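GEOGRAPHY OF SETTLEMENTS
Handout 6: Market towns, borders and names

Read this before the next class and bring it with you. We'll use it alongside the town plans, and there is space on the back for your own sketch.

Where we left off

Last time we looked at how a river crossing pulls roads toward it, and how a village at the crossing can outgrow its neighbors in a couple of generations. Today we get to my favorite part of the whole course, the market town. I love these places because you can read so much from an ordinary street map once you know what to look for. A wide spot in the main street, a lane that bends for no clear reason, a church that sits off to one side of the center: all of it is evidence!

Our two main cases are Skarkwood and Jercombe. Carhuamaca comes in as a contrast near the end, and Flolley is for the homework.

What makes a market town?

Size alone won't tell you. Plenty of farming villages have had more people than the market town down the road. What matters is what the place does for the area around it. People come in, do several things in one trip, and go home again. They sell animals, buy tools, see a lawyer, get a tooth pulled, hear the news. Geographers call the area those people come from the hinterland, and we'll use that word a lot.

Three terms for the margin of your notes:

Hinterland: the area a town serves.
Threshold: the smallest number of customers a business needs to stay open.
Range: the farthest a person will travel for a given good or service.

Bread has a low threshold and a short range. A piano has a high threshold and a long range. Try it yourself with haircuts, horseshoes and wedding dresses, and you'll quickly see why a small place has a baker and a big place has a baker and a piano shop.

Case 1: Skarkwood

Skarkwood stands where the hills meet the plain, at 168 meters above sea level. That edge matters a great deal. Uphill people had timber, wool and cheese. Plains people had grain. Neither side could do well without the other, and the easiest place to trade was the line where the two kinds of country met. You'll find towns like this strung along the foot of hills all over the world, and once you've spotted one string you won't be able to stop finding them.

Look at the plan from last week. The marketplace is a long triangle, narrow at the uphill end. Drovers brought animals down the single hill road, and the herd spread out as it entered the open ground. Three roads leave from the wide end, one for each of the larger plains villages. The town hall came much later and was put right in the middle of the triangle, on ground where temporary stalls had slowly turned into permanent shops. We call that market infill, and it is a lovely thing to trace on a map. Look for small, crowded blocks with no back gardens, surrounded on all sides by street.

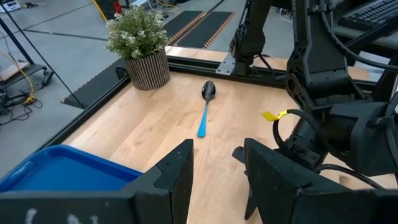 Infill also explains the odd street names. Butter Row and Pan Lane are hardly wide enough for a handcart, and they make no sense as planned streets. They are the old gaps between rows of stalls, fixed in place once the stalls got walls and roofs.

Please don't assume that a street name always tells you what was sold there, though. Names move. They get misheard, cleaned up and translated, and sometimes a name is handed to a new street on the other side of town. Treat a name as a clue and then look for a second source.

Case 2: Jercombe

Jercombe is 16 kilometers from Skarkwood, down on the plain, and it looks completely different. The streets cross at right angles, the square really is square, and the lots along it are all nearly the same width. Somebody laid this out with a measuring line. It is a planted town, founded by a landowner who wanted the income from market tolls.

Here is the interesting part. The two towns were close enough to compete, and for a long stretch they held their markets on different days so that traders could work both. Their hinterlands overlapped. A farmer living halfway between might sell sheep in Skarkwood and grain in Jercombe, and the parish records show families marrying in both directions.

Then the railroad came through Jercombe and missed Skarkwood. The usual story says Skarkwood must have faded, and some of the older writing says just that. The population tables don't back it up. Skarkwood lost its grain trade but kept its livestock market, and it kept the court and the school as well. Jercombe got the mills, the warehouses and a whole new district on the far side of the tracks. Each town ended up more specialized than before. Isn't that a better story than plain winners and losers?

Borders and names

When a border moves, or a new one is drawn, a town can keep every building it had and still lose half its customers. The roads are all there, but there is now a checkpoint on one of them. In our terms, the range of every good on that side has suddenly shrunk. Watch for these signs on a map:

A main road that becomes a minor road at the border.
A town with far more streets on one side of its center than on the other.
A railroad station much too big for the place it serves.
Two towns with matching names facing each other across the line.

Border towns often carry several names, one for each language spoken there. Write down all of them when you begin your research. A census may use one form, a church register another and a family letter a third, and if you search for only one you'll miss most of the good material. Old spellings count too. Keep a list as you go.

A contrast: Carhuamaca

Carhuamaca is a mountain settlement, and distance works differently there. A village five kilometers away on the map may be a full day's walk if there is a gorge in between. People trade up and down the slope, between warm valley fields and cold high pasture, so the hinterland is tall and thin. Draw it as a circle and you'll get it badly wrong. I'd like everyone to try drawing it in cross section, and don't worry about making it pretty.

Homework: Flolley

You have the gazetteer entry for Flolley, population 218, and a sheet with 2 maps of it from different periods. Write one page on these points:

Was Flolley ever a market town? What on the older map makes you think so?
Where would its hinterland have ended, and which neighbor would have taken over from there?
Which of its services have gone, and does the idea of threshold explain the order they went in?

There is more than one good answer to the first question, and I've changed my own mind on it twice. Tell me what you see on the map and how sure you are. Sketch maps are very welcome, pencil is fine, and please label north.

Next time: ports, and why so many of them sit a long way up a river.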